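Ticket: left arm drops cube short of tray in sim cell
Site: Flusstead
Opened by: Rakiya Idahosa
Assigned to: Musa Obi
Status: resolved, watching

Rakiya Idahosa
The two-arm table cell in Visow started failing the cube-to-tray task after the November update. The left arm picks the cube fine, then lets go before it gets over the tray. The cube ends up on the tabletop. Out of 72 runs overnight the same fault shows up again and again. The right arm is parked for this task and isn't commanded at all. Logs are in the Iyer folder.

Musa Obi
Does it happen with the old cell file? Please also send a render from just before the move to the tray, with the cube in the gripper.

Rakiya Idahosa
Old cell file is fine. New one fails. Render attached, new file, stock camera.
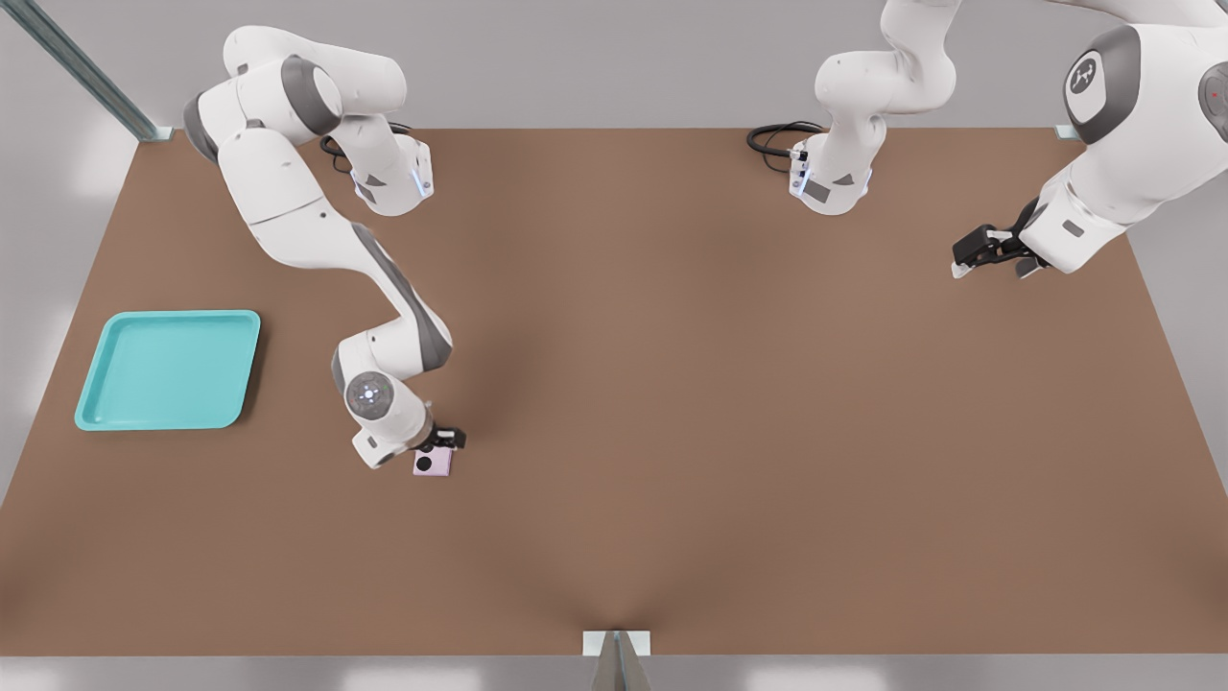 Left arm holding the cube, tray still empty. Right arm gripper empty.

Musa Obi
Thanks. The grasp looks normal, so I left the gripper settings alone and compared the two cell files. The tray was moved farther left in the new one, but the drop target was typed in as a fixed point and still has the old position. The arm goes where it is told and opens there.

Steps taken:
1. Removed the fixed drop point from the task file.
2. Tied the drop target to the tray center, so it follows the tray.
3. Reloaded the cell and homed both arms.
4. Ran the task 4 times by hand. Cube in the tray each time.

Nneka Briggs
Check the move timeout while you are in there. It is set to 2000 ms and the travel is longer now. We hit that at Skusville with the same layout – the arm stopped partway and the script opened the gripper anyway.

Musa Obi
Good catch. Two of the overnight logs do show a timeout before release. I raised the limit and added a check so the gripper stays closed if the move doesn't finish.

Rakiya Idahosa
Reran the full set of 72 with both changes. No early release, no timeouts. Leaving this open for 3 more nights, then Ebere Usman can close it. The fixed point is also in the stacking task – I'll open a separate ticket for that one.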